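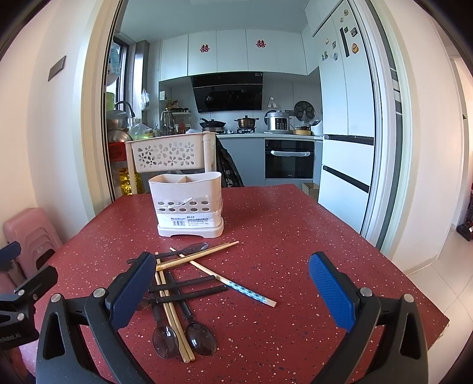
## New pads for the gripper

15 December 2023

I changed both finger pads this morning, before touching the spoons and chopsticks. The old blue ones had become smooth in the middle, and thin handles were turning between the fingers. Savita Semwal had told me to look at this already in February, so she was right and I was slow.

The job is easy but it wants patience. I open the fingers fully, take out the screws one by one and keep them in a saucer. Then I clean the black frame with a dry cloth — no alcohol, it leaves a film — and put the new pad with the diamond pattern facing inside. I tighten the screws by hand only, a little on each side.

The counter showed 2,199 grips on the old pair. I wrote it in the notebook. Next time I will change them sooner, and I still must order two spare screws from Osetti.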